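Home Products Racks and Enclosures Cooling Power Support Contact

Hamham 18 Immersion Tank

The Hamham 18 is a single-phase immersion tank for mining machines and dense compute nodes. It holds 18 standard ASIC units in vertical slots and is sold as a complete set with pump, heat exchanger and control box. It is meant for operators who want to run more hardware in an existing hall without adding fans or raising the ceiling.

The tank body is welded steel with a powder-coated outside. The lid is hinged at the rear and stays up on gas struts, so one person can lift a machine out with the overhead hook. Cable entries are above the fluid line on both short sides. Power rails are not included in the base price and are ordered by plug type.

Fluid is bought separately. We ship with either of the two dielectric fluids we stock, or you can use your own if it is on the compatibility list. Please check thermal paste and fan connectors before you order – some older machines need the paste replaced with foil, and all of them need the fans removed and a fan simulator fitted.

Specifications

Capacity: 18 units, vertical
Heat load: 111 kW at full load
Fluid volume: 257 gallons
Pump: single, variable speed, with manual bypass
Heat exchanger: brazed plate, mounted at rear
Control: touch panel, Modbus TCP, dry contact alarm
Warranty: 17 months on tank and pump, parts only

The heat exchanger connects to a dry cooler or to a building water loop. At our Clumholm test hall the tank runs on a dry cooler all year. For sites with hot summers we suggest the larger Motaung cooler, which has the same pipe fittings and can serve two tanks. Hose kits come in three lengths and the longest one needs a support bracket at the midpoint.

Delivery and setup

Tanks are built to order. Orders placed before the end of November are scheduled for the first build of the new year. The crate needs a forklift and a door at least as wide as the tank. The floor has to be level and able to carry the filled weight, so have it checked before delivery.
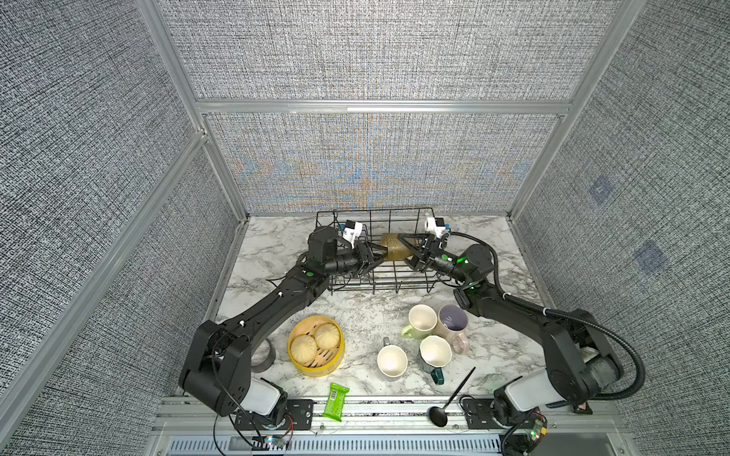

Setup takes one working day for a single tank. Filling is done with the pump off and the drain valve closed. After that the control box runs a leak check and will not enable the power relay until the check is complete. Tshepo Mthembu handles setup bookings and can send the floor plan drawing. Questions about firmware, or about linking the tank to Sturkevora monitoring software, go to Yanti Majimbun.

Spare pumps, lid seals and filter cartridges are kept in stock. Quote the serial number on the rear plate when ordering.

Related products

Motaung Dry Cooler
Fan Simulator Pack
Filter Cartridge for Hamham 18
Hose Kit with Support Bracket
Sturkevora Monitoring License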